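플루르나리(Plurnari) 상자 돌려쓰기에 대해 메일로 자주 물어보시는 것들을 모아 두었습니다. 답장이 늦어질 때가 있어서, 급하신 분들은 먼저 여기를 훑어봐 주시면 좋겠어요. 말이 좀 길어도 너그럽게 읽어 주세요!

## 상자 보내기

### 어떤 상자를 받으시나요?

갈색 골판지 상자라면 웬만하면 다 받습니다. 신발 상자만 한 것부터 전자레인지가 들어갈 만한 것까지 괜찮고, 겉에 송장 자국이 조금 남아 있어도 상관없어요. 다만 안쪽이 비닐로 코팅된 상자나 스티로폼이 붙어 있는 상자는 저희가 떼어 내다가 종이까지 다 찢어 먹는 일이 많아서, 죄송하지만 동네 분리배출장에 내 주세요.

### 젖었던 상자도 되나요?

한 번 푹 젖었던 상자는 말려도 힘이 돌아오지 않더라고요. 겉으로는 멀쩡한데 모서리를 눌러 보면 푹 들어갑니다. 빗방울 몇 개 맞은 정도라면 그냥 보내 주셔도 되고, 김치 국물이나 기름이 밴 상자는 냄새가 옆 상자까지 옮아서 받지 못해요.

### 꼭 납작하게 펴서 보내야 하나요?

펴 주시면 정말 고맙지요. 한 번에 15장까지 묶어서 보내시면 되고, 묶을 때는 테이프를 빙빙 감지 마시고 노끈으로 십자 매듭을 해 주세요. 바닥 테이프는 칼로 가운데 틈을 따라 살짝만 그으면 잘 열립니다. 칼날을 깊이 넣으면 날개까지 잘리니까 그것만 조심해 주시고요. 도저히 못 펴시겠다는 분들은 그대로 들고 오셔도 됩니다. 저희가 펼게요.

### 송장 스티커는 떼야 하나요?

이름과 전화번호가 보이는 부분은 꼭 떼거나 까맣게 칠해 주세요. 드라이어로 미지근하게 데우면 깨끗이 떨어지는데, 귀찮으시면 유성펜으로 죽죽 그어 주셔도 충분합니다.

## 상자 받아 가기

### 값은 얼마인가요?

한 묶음에 2000원입니다. 크기를 섞어 담아도 같은 값이에요. 이사철에는 큰 상자가 먼저 나가 버려서, 원하는 크기가 있으시면 메일에 가로, 세로, 높이를 적어 주시면 따로 빼놓겠습니다. 라저르(Lazăr) 매장에 들르시는 분들은 계산대 옆에서 찾아가실 수 있어요.

### 다시 쓴 상자인데 튼튼한가요?

책처럼 무거운 것을 담으신다면 작은 상자에 나눠 담고 바닥에 테이프를 한 줄 더 붙이시길 권해 드려요. 옷이나 이불, 인형 같은 것은 걱정 없이 담으셔도 되고요. 그릇은... 저도 한 번 깨뜨려 본 사람이라 조심스러운데, 사이사이에 신문지를 넉넉히 넣고 상자 안에서 흔들리는 소리가 나지 않을 때까지 채워 주세요.

### 묶음에 적힌 번호는 뭔가요?

선반 자리 번호입니다. 이를테면 237이라고 적힌 묶음은 창고 두 번째 줄에서 나온 것이지요. 상자가 부족하거나 크기가 다르게 갔을 때 이 번호를 알려 주시면 금방 찾아 드릴 수 있어요. 물류를 맡고 있는 군터 카스텐(Gunther Kasten) 씨가 만든 방식인데, 처음에는 다들 헷갈려 했지만 지금은 이 번호 없이는 일을 못 합니다.

## 작업대 이야기

### 상자를 어디서 어떻게 정리하시나요?

궁금해하시는 분이 많아서 조금 길게 적어 볼게요. 방 한쪽 구석에 밝은색 나무 탁자를 붙여 두고 거기서 상자를 만지는데, 자리가 넓지 않아 한 번에 여러 개를 늘어놓지는 못합니다. 먼저 날개를 하나씩 손으로 세워 보고, 접힌 선이 너무 닳아 흐물거리는지 살펴요. 그다음 모서리를 눌러 보고, 괜찮으면 다시 쓸 쪽에, 아니면 종이로 내보낼 쪽에 둡니다. 작은 상자일수록 옛 테이프가 종이를 세게 물고 있어서 손이 더 가고요. 포장 테이프는 늘 손 닿는 오른편에 두는 게 버릇이 되었습니다.

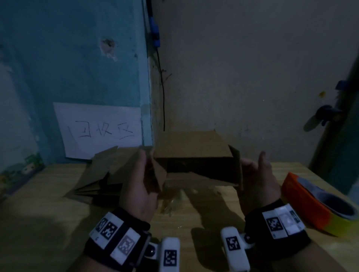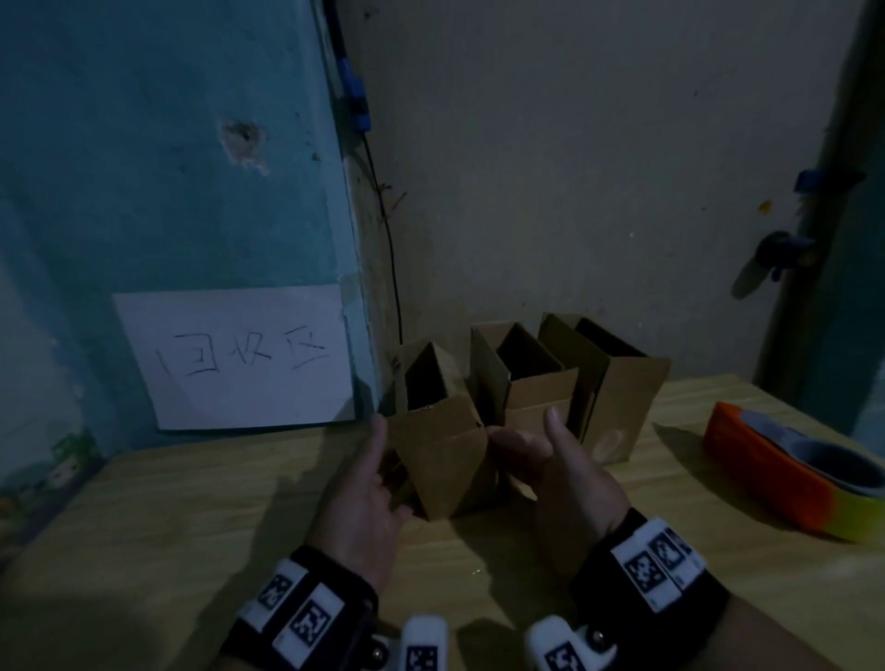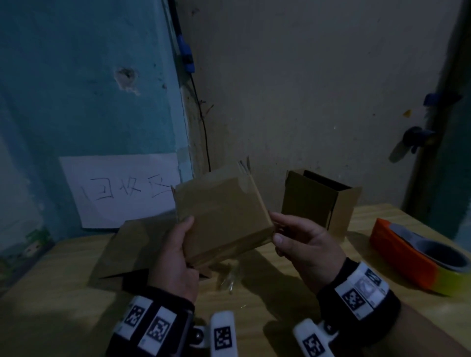
세 장 모두 벽에 붙은 종이에 손글씨로 “回收区”라고 적혀 있는데, 우리말로는 ‘재활용 구역’쯤 됩니다.

### 상자에서 나온 비닐은 어떻게 하시나요?

깨끗한 비닐은 따로 모았다가 완충재로 다시 쓰고, 먼지가 묻거나 테이프가 엉겨 붙은 것은 비닐류로 내놓습니다. 보내 주실 때 상자 속 비닐을 미리 빼 주시면 저희 일이 한결 줄어요. 에어캡은 터지지 않은 것이면 상자와 함께 넣어 주셔도 반갑게 받겠습니다.

### 집에서도 따라 할 수 있을까요?

그럼요! 탁자 한 귀퉁이와 칼, 테이프만 있으면 됩니다. 상자를 쌓아 두기만 하면 금세 방이 좁아지니 들어온 날 바로 펴시고, 크기별로 세워서 꽂아 두시면 나중에 꺼내기가 편해요. 저는 집에서 냉장고 옆 틈에 꽂아 두는데, 가족들 눈치가 조금 보이긴 합니다.

### 직접 가서 구경해도 되나요?

그레이브스테드(Gravetstead) 작업실은 6월부터 오후 2시 이후에 열어 둡니다. 오시기 전에 메일 한 통만 주세요. 현관 비밀번호 대신 초인종을 길게 눌러 주시면 내려가서 문을 열어 드릴게요. 들고 오실 상자가 많으면 미리 말씀해 주시고요, 수레를 가지고 나가겠습니다.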